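2018-11-20

My wrist hurts again, the right one. I write this with the left hand holding the paper so it will not slide, and my letters look like a child made them.

I worked all day on the clearing task. It has an ugly name in the plan, "mixed heap, household," but it means only that I sit at a table full of things and take them out with the hand gripper, one thing and then the next, so that later the arm at Lodus can learn from how I did it. In June, when I started, I believed that the job would be to show the machine something clever. Now I think it is more to show it something calm. Drita Angelovski told me in my first week that I move like a person who is late for the bus. She was right, and I was offended for two days.

Today I made 70 good ones before lunch and then only 15 after, which is a bad afternoon. The flat things are the problem. A bag of snacks I can take by the corner and it forgives me. A fan has a handle. But a long piece of wood wants to turn in the jaws, and if I squeeze when it is already turning I must throw away the whole try and begin again. Pantelis says to close slowly and wait one breath before lifting. I tried with one breath and also with two. Two is better for the wood, but then Amra Dervishi writes to me that my pauses are too long and the arm will learn to stand there and think.

I asked her how long is too long. She did not answer yet.

We also had the call about remote control. Zlatko Vukčević wants that some of us go to Divcombe after the new year and drive the arm from a desk, with the two handles. I tried those handles once, in September, and I did not like them. You push and there is nothing in your palm, you only see on the screen that you pushed. With the gripper in my own hand I feel when the foam begins to hold. I said this on the call, not very well, I lost the word "foam" and said "sponge." Kenna MacKinnon understood and said it better for me. 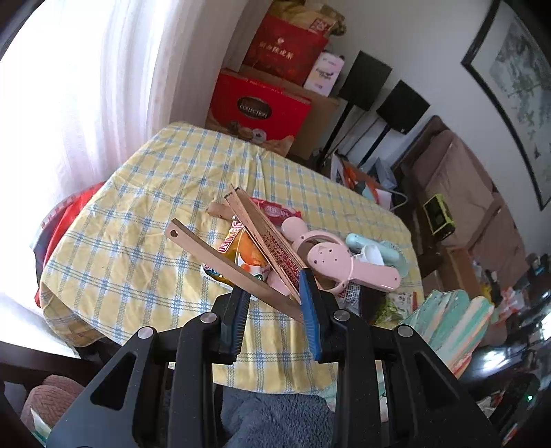
After the call I went back to the table and decided to do only wood until six o'clock. I wanted to know if it is my hand or my attitude. I think it is my hand. When I take the board from above with the elbow high, it turns. When I come lower and let the jaws stand on both sides before I close, it stays. So I wrote this on a paper and put it next to the door: ELBOW DOWN.

Mother called at seven and asked if I still teach the robot. I said yes. She asked if it is a good student, and I had to say that I have never met it, I only send the lessons.

Tomorrow: charge the second battery, answer Zlatko about Divcombe, buy the cream for the wrist. Also ask Amra again about the pauses.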